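Choosing a grey-blue for a small hallway, one coat or two?
Home and Decorating > Paint and Walls

iwona_m
Good evening to all. I am painting the hallway in our flat and I cannot decide on the colour. I have three sample pots and all of them are some kind of grey-blue. My husband says they are the same colour. They are not the same! One is more green, one is more like slate, and the third goes a little to purple when the lamp is on.

The hallway has no window, only light from the kitchen door. I painted the slate one on a piece of lining paper and moved it from wall to wall, as somebody advised here in March.
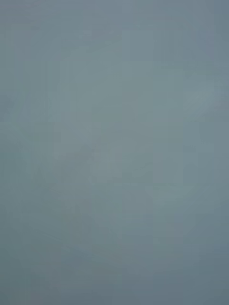
In the morning I like it very much, but after six o'clock it becomes heavy and I start to think about plain white again. The tin costs 858 crowns and I would need two, so I do not want to make a mistake. Which bulbs do you use with such colours?
Iwona Malinowski

Tralell
Change the bulb before you change the paint. With a warm bulb every blue goes a bit dirty. I have 4000K in my hall and it stays blue.

jirayu.k
I do not agree with Tralell. 4000K in a home feels like at the dentist. I would keep the warm light and take the greener sample, it is more friendly in the evening. We have had a similar one for 11 years and I am still not tired of it.

Tralell
Eleven years with the same wall, respect. But she wrote that she likes the slate one, not the green one.

stastmont_painter
Is the ceiling white? If yes, bring the white down the wall by a hand's width. A dark hall looks taller like this. And please do two coats. With one coat of a mid grey-blue you will see every roller stripe when the kitchen door is open.

iwona_m
The ceiling is white, yes. I did not think about bringing it down, thank you. About the bulb, mine is 600 lumens and warm. Maybe it is simply too weak?

jirayu.k
600 is weak for a hall without a window. Try a stronger one, but warm, please.

Tralell
Stronger I agree. Warm I do not.

iwona_m
I will buy one of each and look at the paper again tomorrow after six.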